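Two hands, one plastic bag

I've been putting off the hand comparison for most of September, mainly as the Rurau firmware kept dropping the thumb joint. It's sorted now, so the kettle went on and we finally got stuck in at the Bekdale shed! Both arms run off the one Pritchard controller, and I'd set myself 14 goes at passing thin plastic across. 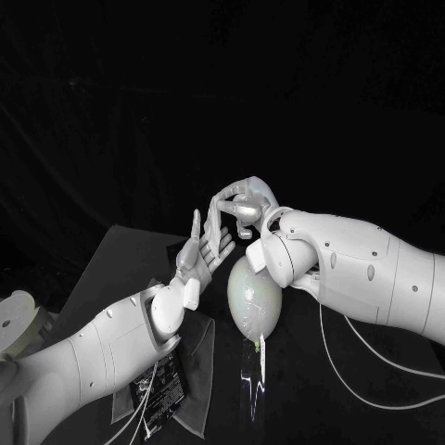
Right hand pinching, left hand underneath with its palm up.

I love the palm-up trick (it's very forgiving), but it's slow, and you need the wrist in the right spot before you let go. So I had a play with a straight fingertip pinch too, thumb and index only, grip force wound back to nine per cent.

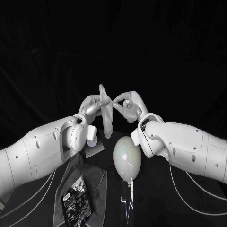 Soft, crumpled stuff

My old two-jaw gripper from Bikthorpe hates anything without a proper edge. With fingers you can come at it from both sides and sort of cuddle it, which I reckon is where the extra money goes – and it was nearly $3000 extra, ouch.
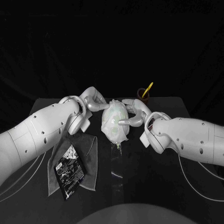

Do you need force sensors in the fingertips for this?
I'd start without them and watch the motor current, then add them later if you keep squashing things.

Next job is tidying up my grasp settings, then having another crack with the left hand leading.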